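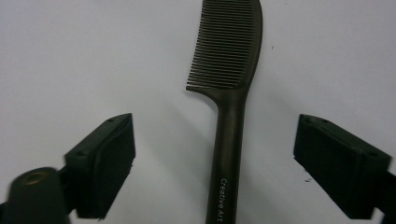

Dark comb on a white surface.

3 min read · 15 comments

Re: [backpain-list] The Strobel stretching programme

Posted by Ingeborg Vogler, 28 Jan 2020

Manolis Athanasiadis wrote:

> Has anyone here tried the Strobel programme? My physio's practice in
> Varnomham has started offering it and the leaflet says most people are
> off painkillers by the end. It's 20 sessions, paid up front. I've had
> three so far and I do feel looser in the mornings, though my knee is no
> different. Till Lammers told me he did it last June and swears by it.
>
> Manolis

Manolis,

I'm glad the mornings are better. I'd still hold off on recommending it to anyone.

"Most people" is doing a lot of work in that leaflet. Most of which people? I wrote to the practice and asked, and got back a friendly letter with a link to the same leaflet. If there is a trial behind it I'd like to read it. If it's a form handed out on the last day, then the ones who gave up halfway never got to fill it in, and of course the rest look pleased.

Then there's the plain fact that bad backs tend to settle. I had an awful spell two winters ago and was gardening again by spring, having done nothing cleverer than walk to Breslow and back with the dog. Had I been paying for sessions I'd have thanked the sessions. Till may be quite right that it helped him, but I don't see how he could know.

What bothers me more is the painkiller line. Some people on this list take tablets that shouldn't be stopped suddenly, and a leaflet that makes coming off them sound like a prize is asking for trouble. Please talk to whoever prescribes yours before you cut anything down.

None of this is against physiotherapy. My own physio got me through the hip business, and all she did was give me three dull exercises and nag me about them. What I object to is a brand name on a set of stretches, and a bill for the lot before you know whether they suit you. Can you get your money back if you stop at the halfway point? It's not in the copy I was sent.

Knut, you said you had the small print from the Irnia clinic. Could you post it to the list?

Ingeborg

Shares: 3

Recent on this list
Heat or ice? (Rüdiger Voß)
Small print, Irnia clinic (Knut Schwerdtfeger)
Mattress advice, again
Walking poles on wet ground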